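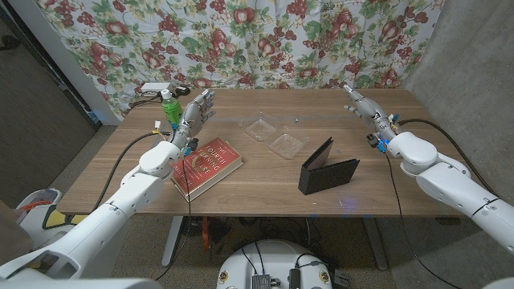 How often does a desk need checking? Once a month does me fine, plus a quick look any time somebody new starts using it.

Huncombe > Study rooms > Desk check, February

I did this one on Saturday with a mug of tea, which stayed on the windowsill (see item 4). Ticks are mine and so is the waffle.

1. Top surface – OK. Brown woodgrain, wiped down. Dymphna Flanagan asked me to feel along the front edge for splinters, so I did, and I didn't find any.

2. Power at the back – OK, but untidy. There's a little white strip or adapter against the wall with a huddle of black cords and a plug beside it. I'd like those clipped up before next month please!

3. Cables over the front edge – WATCH. One comes down over the front, just where a knee or a chair arm could catch it. Can we get it routed to the side?

4. Drinks – MOVE. Green plastic bottle, back left corner, cap on (thank you, whoever you are), but it's far too near the sockets for my liking. Drinks go on the windowsill, all 250 ml or 6 litres of them, I don't mind which.

5. Loose items – TIDY. Two clear plastic clamshell tubs in the middle. Bin them or take them home. The black folded stand thing can stay if it's wanted.

6. Books – OK. The Fourth Turning Is Here is lying flat on the left, and flat is fine. Leilani Crenshaw keeps the shelf list if it needs a home.

7. Desk label – MISSING. It ought to say 3003 on the underside. I've written a new one and will stick it on when I find the good tape.

Overall: pass, with items 2 to 5 to sort. I'll pop back next month – shout if the cords get done sooner and I'll come and tick them off.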